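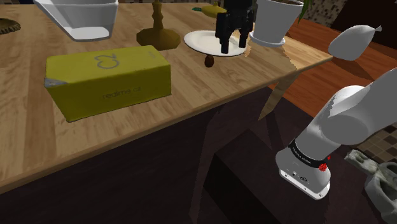

Vundum Tabletop: gripper and controller comparison in simulation
README for release 2
Last edited Sep 28, 2024

Summary

Vundum Tabletop is a set of simulated pick-and-place episodes recorded to compare two parallel grippers and two arm controllers on the same arm, the same objects and the same start states. All data is rendered. There are no real-robot recordings in this release. The arm model is a Franka Emika arm with a fixed base beside the table.

The set was built at Harthorpe to decide which gripper and controller pair to carry into the next round of work. It is published because the paired start states may be useful to others testing controllers under clutter.

Contents

600 episodes in total, split evenly by gripper:

grisia_narrow: 300 episodes
hsueh_wide: 300 episodes

Within each gripper, half of the episodes use the joint impedance controller and half use the operational space controller. Every start state appears once for each of the four combinations. If you drop an episode, drop its three partners as well, or the paired comparison no longer holds.

Grippers

Grisia narrow. Two parallel fingers, short stroke, flat pads. The finger tips taper, so it reaches down beside a rim without touching the neighboring object. It can't span the wide faces of the larger boxes and has to take them across the short side.

Hsueh wide. Two parallel fingers, long stroke, pads with a shallow groove. It takes boxes from either direction. The wider body collides with tall objects near the target more often than the narrow one does.

Both use the same mass and the same force limit in simulation. The real parts do not weigh the same. This was a choice made to isolate geometry, and it favors the wide gripper.

Scenes

Each scene is a furnished room with a table, household objects on it, and some loose clutter in the room outside the task area. Objects include product boxes, plates, bowls, candlesticks, fruit, small egg-shaped items and potted plants. Floor, wall and table textures are drawn at random per scene. Some objects carry printed logos or text in their textures. These came with the meshes and were left alone.

Clutter outside the task area has collision turned on. A few items are placed in the air with gravity off. They act as obstacles to the upper links and are listed under static_obstacles in the scene file.

Target objects are named by mesh ID. Release 1 used free-text names, and several of them were ambiguous (two bowls in one scene, both called "bowl"). Do not mix release 1 labels with release 2 scenes.

Cameras

One fixed camera per scene. The viewpoint is oblique and drawn from a small range of positions near the table. It is not tuned per task, so the target may be partly hidden by the gripper or by another object. Frames are saved at 30 per second. Depth and segmentation are saved with each color frame.

In close viewpoints the upper links leave the image. Joint state is logged for the full arm in every case, so anything that depends on arm pose should read it from the log.

Controllers

joint_imp: joint impedance, fixed gains for all episodes.
osc: operational space control with a null-space term that pulls the elbow toward the rest pose.

Gains were set once on a plain scene with a single box and then frozen. No per-gripper tuning was done.

Results

Success means the target is lifted clear of the table, moved to the goal region and released without tipping. The check runs after the object has settled.

Of the 600 episodes, 400 were successful. The remainder are kept in the release with a failure code.

Observations from the failure logs:

Flat plates are the hardest class for both grippers. The fingers straddle the rim, close, and push the plate sideways. Small objects tucked under the rim make this worse, since they get wedged and tilt the plate.

osc gives a straighter descent over the target. joint_imp drifts during descent when the elbow is near its limit, mostly with targets on the far side of the table.

The wide gripper fails more often next to candlesticks and other tall objects. The narrow gripper fails more often on boxes lying flat.

Failure codes

F1: no contact with target
F2: contact, slip before lift
F3: collision with non-target object
F4: dropped in transit
F5: placed, then tipped
F6: controller timeout

F3 takes priority over the others if more than one applies.

File layout

scenes/ one JSON file per scene, with mesh IDs, poses and static obstacles
episodes/ one folder per episode, with color, depth, segmentation and joint log
pairs.csv start state ID and the four episode IDs that share it
results.csv success flag, failure code, gripper, controller

Known issues

Contact between thin meshes and the floor of the table mesh is unstable at the default step size. A small jitter shows up in the segmentation of plates at rest.

Shadows are soft and come from a single light setup per scene. Do not use this release to test lighting robustness.

The gripper width column in the joint log is the commanded width for grisia_narrow and the measured width for hsueh_wide. A fix is planned for December. Until then, compute the measured width from the two finger joints.

Mesh IDs are case sensitive.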